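October 17, 2018

Wallet day. I have put it off since the summer and would have put it off again, only the zip on the old one finally went in the queue at Nomthorpe and I had to hold the coins in with my thumb all the way to the car. So the pink one is in service as of this morning.

I was against it from the start and I want that written down before I get used to it. Struan Jardine swears by Ploltard leather. He says it "settles". Everything settles according to Struan, including his knees and the extension on the back of his house. What I know is that I paid more than I have ever paid for something whose only job is to hold other things I've paid for, and that the man at Frandsen told me it would take "everything you carry, easily". I doubt he has ever seen what I carry.

Emptied the old one on to the kitchen table after breakfast. I had meant to be quick. Out came the library card, two bank cards (one dead), the dentist's card with an appointment from last December that I did go to, a stamp book with one stamp, and a great wad of receipts gone so pale they might as well be tissue. One was for 192 pounds and I could not make out a single word of what I'd bought. It bothered me through two cups of tea. The boiler man, possibly. I never did find the other half of that story.

Then the loyalty cards. There is one from the garden place which promises a reward at 2000 points. I have been going there for years and the last slip said 1000, so at this rate I shall be very old when I get my free bag of compost, and I don't believe they'll still be open. Kept it anyway. That is how they get you.

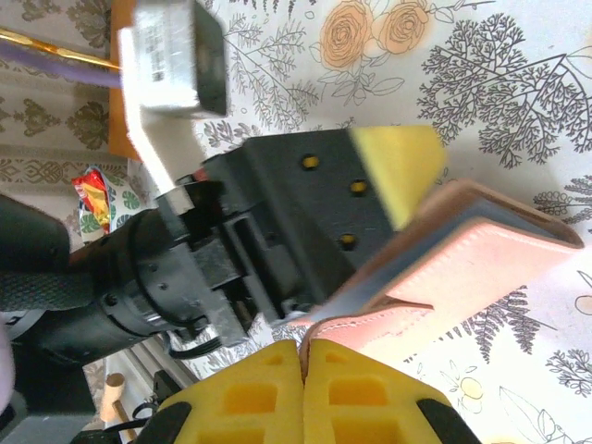

*The pink one, white stitching and all.*

I'll admit the stitching is neat. I went along the edges looking for a loose end and didn't find one, though it's early days and any stitching looks good before it has been sat on. The colour I'm less sure of. In the shop it was "rose". At home it is salmon, and I'd call it salmon to anybody's face. There's a grey-blue layer on the inside which I like better than the outside, so of course that's the part you hardly see when it's shut.

As for "easily", no. With the cards in, plus the notes, plus the photo of Mum at the harbour, it would not lie flat. I pushed it shut and it opened again slowly, like a book you've read too much. I put it under the Iron (my name for the doorstop, the big black lump from Gran's) for an hour while I did the potatoes. Struan says you must never do that. Struan also says to rub it with a soft cloth once a week, and I can tell him now that this won't be happening.

Took out the dead bank card, the garden card (put it back) and the stamp book. Better. Still not flat.

Rang Remo Widmer about Saturday's lift and made the mistake of mentioning all this. He has used a rubber band and a freezer bag since he was a student and has never lost a penny, or so he claims. I remember a train ticket he couldn't produce, but he was in a good mood so I let it go. He asked what the wallet did that the bag didn't. I said it folded. He said the bag folded. I said I had to see to the potatoes.

The old one is in the drawer with the spare keys. I know I should bin it. The leather has gone at the corners and the zip is beyond anyone, but I've had it through three jobs and I don't trust the new one yet. If it splits by December I'm taking it straight back, and I've tucked the receipt in the drawer too, flat, inside the phone book, before it can fade on me like the others.

Must remember: cancel the dead card properly, post Mum's letter (that one stamp), ask Remo what time.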